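May 21, 2026
Bindholm workshop, adhesives bench

Second trial of the Ravlow paste on the bookcloth samples. Batch 117 was mixed to the same proportions as the first trial and left covered overnight. Strips were pasted to gray board, nipped in the press, and placed between blotters under weight. Batch 265 followed the same procedure with the thinner cloth supplied by Histeo.

The boards from batch 117 show a slight pull toward the cloth side. Those from batch 265 remain flat.

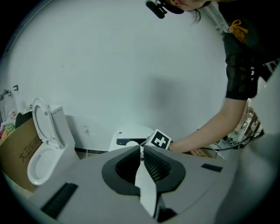 Paste bled through the Histeo cloth at 2 corners, both on sample 669. The marks are faint but would not be acceptable on a finished cover. A drier mix is to be tried on that cloth before any further board is cut. Colleagues using the press are asked to leave the blotters in place until the weights have been removed.

The Matsuda lining paper has not been tested and should stay in its wrapper. Peel tests are planned for July - the boards are to be kept flat on the upper shelf until then.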